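Slide 9 – the guest bed as a work surface

OK, favorite part of the talk! Slow down here.

- Ask who owns an ironing board. Ask who likes it.
- My first apartment, 1988: no board, no table, one bed. I did every shirt on it for years.
- Bed made tight first, fitted sheet pulled flat. A firm pillow goes under the shirt – it gives you height and saves your back.
- Sports shirts are slippery (mine slid off the Skellolo board constantly!). Fabric on fabric stays put.
- Collar first, then shoulders, then the big front panel.

Leave both photos up while people settle:
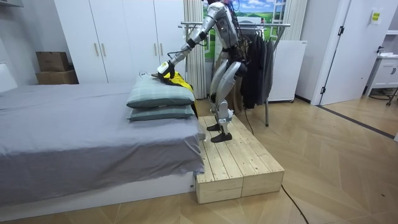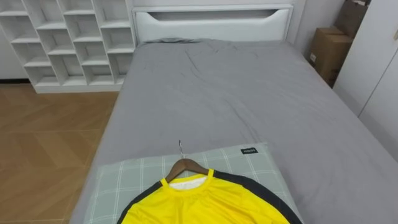 - Check the care label before any heat. Shiny synthetics want the lowest setting, and keep off printed numbers.
- Hanger goes in through the bottom hem so the neck doesn't stretch.
- Story about the Kondeo team kit, 67 shirts before a March tournament. Keep it short, I always run over.
- Take two questions, then on to folding.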